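**Potgate promotional film: supplier feedback**

**Dhanial_Office:** Members are asked for their views on Skarko's film. The fee was £923 and the running time is five minutes.

**Brollix:** The editing is of a high standard. I would engage them again.

**M. Abeysekara:** I cannot agree. The narration is too quick and the captions are small.
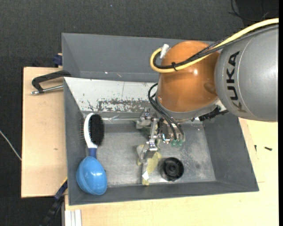 **Dhanial_Office:** The captions will be enlarged before October. Mr Abeysekara may also wish to note that the opening title will change from white to the orange of the arm's joint.

**Brollix:** Agreed. The narration should stay.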